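8.3 Recovering from a Grip Fault in the Simulated Cell

This section covers fault 18 (GRIP LOST IN TRANSIT) in the Plalell simulation package, running the single-arm tabletop cell. Use it when a pick cycle closes on the part, reports a grip, and then drops the signal before the place position is reached. For faults raised before the fingers close, see section 8.2.

The procedure applies to release 4 and later. It replaces the recovery steps printed in the March edition, which allowed a restart from the lifted position. Do not use the March steps. They leave the grip flag set, and the next cycle will drive the closed fingers into the tabletop.

CAUTION: If the simulation is linked to a physical arm through the Jarkden bridge, disconnect the bridge before step 1. The reset command in step 4 is passed through the bridge without a speed limit.

Before you start

You need operator rights on the cell and the log viewer open in a second window. Close any running script. A script that is only paused will resume when the fault clears.

Stopping the cycle

1. Press HOLD. The arm stops on its current path and the fault banner changes from red to amber. If the banner stays red, press HOLD again and wait for the controller to answer.

2. Open the log viewer and find the last line that begins with GRP. Write down the step number and the force value. The log is overwritten at the next reset.

3. Check the force value against the limit in the cell file. The default limit is 2000. A reading above the limit means the fingers closed hard enough to push the part out of the pads. A reading of zero means the fingers closed on nothing.

NOTE: Force values are in controller units and cannot be compared between cells.

Resetting the gripper

4. Enter GRIP RESET at the console. The fingers open fully and the grip flag is cleared. Do not send GRIP OPEN in place of this command. It opens the fingers but does not clear the flag.

5. Jog the arm back to the approach position for the part named in the log. Use the low jog speed. Stop short of the part.

6. Switch to the wrist view and check the alignment. The part must stand in the gap between the two black pads, in line with the center of the opening. In the view below, the fingers are open and the upright gray part is ahead of them on the center line. Judge alignment by the pads. Finger shadows on the tabletop shift with the light setting and are not a reference.

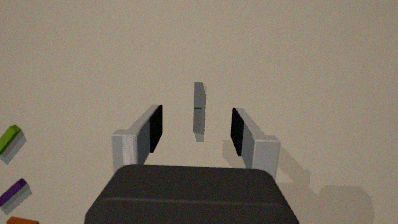
7. If the part is off the center line, jog sideways until it is in line, then save the position with TEACH. If the part has fallen, delete it from the part list and place it again from the cell file. Standing a fallen part up by editing its angle leaves it slightly below the table surface, and the fault will return on the next lift.

CAUTION: Do not jog toward the part with collision checking turned off. The simulated fingers will pass through the part, and the controller will record a good grip that a physical cell cannot repeat.

Checking clearance at the table

Fault 18 is often caused by a tool height that is set too low. The fingertips touch the tabletop on the way down, the contact is read as grip force, and the signal drops as soon as the arm lifts. The wrist view does not show this condition well. Use the side view.

8. Select SIDE from the view menu and lower the camera until the tabletop shows as a thin strip.

9. Jog the gripper to its pick height and confirm that it points straight down. Look for a gap between the fingertips and the table surface. The gap is small at the correct height, so zoom in before deciding. Small parts lying flat near the base of the arm show only their edges from this angle and can be mistaken for contact.
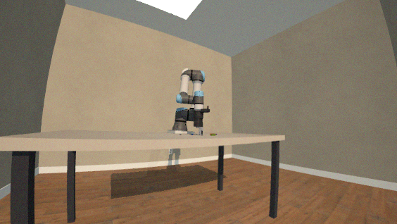

10. If no gap can be seen, open the tool settings and raise the tool height by one increment. Repeat step 9. Do not raise the height by more than three increments. If there is still no gap, the table height in the cell file is wrong and must be corrected first.

11. Save the tool settings and close the side view.

Restarting

12. Enter CYCLE CLEAR, then run one cycle in single-step mode. Watch the GRP lines in the log. The force value must hold steady from the lift to the place position.

13. If the cycle completes, return to automatic mode. If fault 18 appears again at the same step number, stop and save the log under a new name.

Reporting a repeat fault

Send the saved log, the cell file and the tool settings to the Garkulport support desk. Quote form 2696 and give both force readings, from step 2 and from the repeat fault. Reports without the first reading are returned.

Section revised August 2023 by Nicanor Esquivel. Checked by Darcy MacLeod.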